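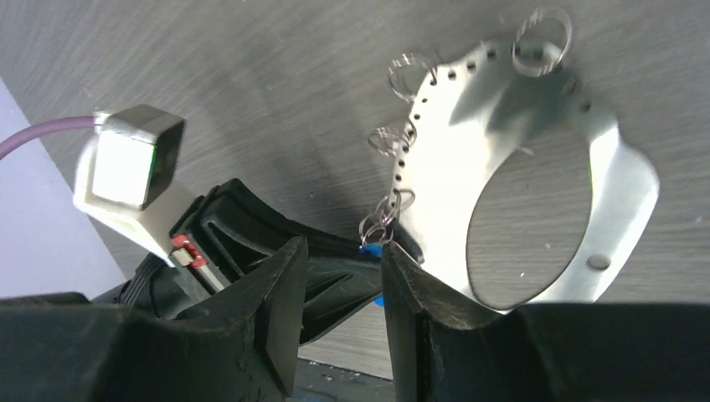 Kiremville, 10/4/23

## Masking your own gripper out of the wrist view

The white bracket with the split rings has humbled our segmenter more than any other part. It is bright enough to wash out, it has a big oval hole that shows the grey background, and the rings are thin wire that the depth map regards as a rumor. Meanwhile the two black fingers fill the bottom corners of every picture and get reported, with great confidence, as obstacles.

Start with the fingers. You know where they are, so don't ask the network.

1. Close the gripper on nothing and run `motiria mask record`. Open it in steps and record at each width. We use 33 widths.
2. Grow each mask by 2 pixels. Iraklis Vasilakis likes more, but he also likes losing the part.
3. At run time, look up the mask by finger width and apply it **before** segmentation. Applying it afterward gives you a tidy picture of the wrong answer.

Now the part.

4. Lower the exposure until the white folds show some gray. On our setup that meant 2000 microseconds. If the metal is still a flat white blob, keep going.
5. Turn off `fill_holes`. It is on by default, and it will cheerfully plan a grasp in the middle of the oval cutout.
6. Set `min_region` to 121 so the small holes along the edge don't come back as separate objects.
7. Give the rings their own class and take their depth from the nearest metal edge:

```
rings:
 depth_source: parent_edge
 collide: true
```

Leave `collide` on. Dvořáček turned it off in July to speed up planning, and planning did get faster.

Rerun the Ondell replay set when you're done. If the planner still refuses to move, check that the mask file matches the fingers you have bolted on. The old ones are still in the repo, under `final`.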